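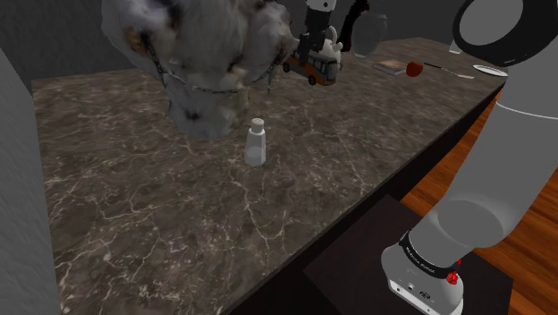
Section 4: Sealing your countertop with Plindik

Okay, this is the part most people email me about, so I'll go slowly. You've cleaned the stone (Section 3) and it has dried overnight. If you skipped the overnight bit, please go back and do it! Damp stone and sealer do not get along, and I've got a cloudy patch by my own sink to prove it.

What you need: one bottle of Plindik stone sealer, two lint-free cloths, painter's tape, gloves, and a timer. Your phone is fine.

1. Tape off the wall and anything else you don't want sealer on. I run mine a little higher than I think I need to.

2. Open a window. The smell isn't terrible, but it hangs around.

3. Shake the bottle, then test a spot somewhere out of sight. Leave it 60 minutes and look at it in daylight. If the color has gone darker than you like, stop there and write to me before doing the rest.

4. Pour a small puddle (a couple of tablespoons) and spread it with the first cloth, working from the back toward you. Do a section you can reach without stretching.

5. Start the timer. After 2 minutes, buff off everything that's still on the surface with the dry cloth. Everything, even if it looks nice and shiny.

6. Move on to the next section and overlap the last one by a hand's width.

Caution: Don't let the sealer dry on top of the stone. It goes sticky, then hard, and getting it off is a miserable afternoon. If it happens, put on a bit of fresh sealer, wait for it to soften, and buff again.

Caution: Used cloths can heat up in a pile. Lay them flat outside until they're fully dry, then throw them out.

Note: Tâm Thái wrote in to ask about a second coat. Polished stone usually doesn't want one. Honed stone often does, so give it a day and do the drop test in Section 5.

Note: The old Cullanon bottles, part number 1633, need a longer wait at step 5. Go by the label on those.

Keep the counter dry until tomorrow, and no coffee cups either (I know, I know). Once it's cured, go on to Section 5.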